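Open call: people wanted to help write (and break) our tabletop robot test rules

Posted by Recep Dursun, Nondero bench practice group
Paid, part time, on site. Starts January.

Short version. We are putting together a rulebook for sorting tests with robot arms on ordinary tables. Draft 6 is out. It needs people who will follow it to the letter, get annoyed, and tell us where it falls apart. No robotics degree needed. Some of the best notes on draft 5 came from a person who used to run a school kitchen.

What the rulebook is for

Right now every lab sorts its own way. One calls it a success if the item touches the bin. Another wants it inside and the arm back home. Numbers get compared anyway. Not great. Our partner shops at Osum and Wikström both asked for one set of rules they can hand to a new operator on the first morning, so that is what we are writing. Rules for the setup, rules for scoring, rules for when a human may step in. Safety is a separate document and it is already signed off, you will be trained on it before you go near an arm.

What you would be doing

Setting up tables from a written sheet. Placing items, labeling containers, starting a trial, stopping it, filling in the score form. Then the same again with one thing changed. Most sheets are two-category sorts, everyday stuff, things you would find in a kitchen or a desk drawer. The log so far has 351 trials and we want a lot more before the draft closes.

Also arguing. Every session ends with a half hour where you go through the sheet with the other raters and mark every line two people read differently. This is the part we care about most so please dont apply if you hate meetings. 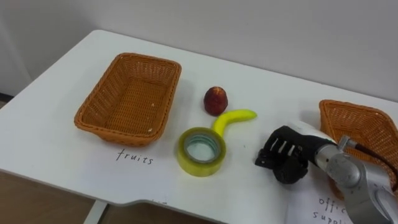
Rules we already know are weak, so you get the idea:

Rule 4, labels. Draft says "clear handwriting, readable from the operator's seat". Readable to who? Does the arm get to cover the label during a trial? Draft is silent.

Rule 9, stand-ins. Toy food is allowed in place of real food. Should it be scored the same? Half the group says yes. I say log it in its own column, and am open to losing that one.

Rule 11, spacing. Items may be close together but "not stacked". An item leaning on another item, is that stacked? We had a long email thread on this. Very long.

Rule 15, hands off. Operator keeps both hands behind the line from start to stop. If something rolls off the table the trial is a fail, no putting it back and carrying on. People really want to put it back.

Rule 18, stopping. Anyone in the room can call a stop, for any reason, and is never asked to justify it on the spot. This rule is staying. Not up for debate.

Who we want

People who read instructions properly. People who notice when a sheet says "beside" and could mean two different places. Steady handwriting helps, see rule 4. You should be OK standing for an hour at a time and be 18 or over. Warehouse, lab, kitchen, library, inspection work – all useful backgrounds. If you have scored anything for a living (gymnastics, driving tests, cheese) say so in your email, we mean it.

We also have space for two experienced operators who have run an arm before and can lead a table. Say which arms and for how long. Lead places are paid at a higher rate and come with more paperwork, sorry.

Not a fit: anyone currently employed by a company selling a sorting product. Conflict of interest, Brerkura's lawyers are firm on it and they host the space.

Practical

Place: Brerkura building, side entrance, room 73. Step free.
Hours: morning block from 8:30, afternoon block from 1:15. Pick one, stick to it for the whole run.
Pay: hourly, paid for training, sessions and the arguing. Travel covered inside the city.
Group size: six raters to a block.
Wear: closed shoes, hair tied back, no loose sleeves or lanyards near the arms. Rings off.
Recording: the tables are recorded during trials. You will get a consent form first, read it, ask about it. You can pull out at any point and still get paid for the hours done.
Credit: raters are named in the published rulebook unless they tell us otherwise.

How to apply

Email Recep with the subject line "Raters". No resume needed for rater places, half a page is plenty. Tell us what you do now, which block you want, and then do this small task: rewrite the sentence "Place the items near the middle of the table with enough room for the gripper" so that two strangers would set up the same table. There is no perfect answer. We just want to see how you think about it.

Lead applicants – same task, plus a resume and one refrence we can call.

Replies go out as we read them, so earlier is better. If you applied for draft 5 and did not get a place, please apply again, we had too few tables back then. Questions about access, the consent form or pay can go to the same address and wont count against you.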